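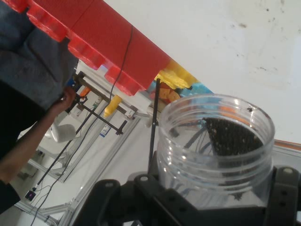

How long do you toast peppercorns before grinding? Two minutes in a dry pan, low heat, and pull them when you can smell them from the next room.

2 min read

Kevin Muñoz
I go way less than that - 30 seconds tops. Mine went bitter last March and I tossed the whole batch.

Glenys Lougher
Were those the Hondolov ones? I had to quit buying them, all dust. 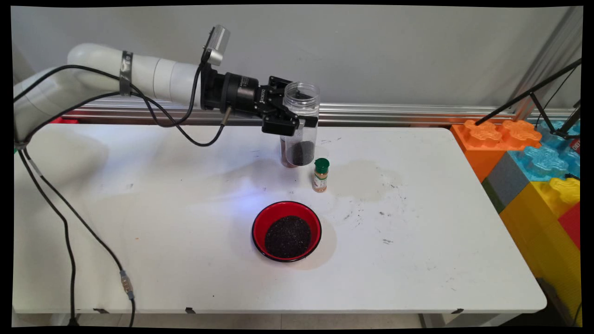
Shahram Jafarzadeh
Skip toasting, Kevin. Grind it fresh over the food and you'll never miss it.

Glenys Lougher
Gotta disagree, my chili is flat without it!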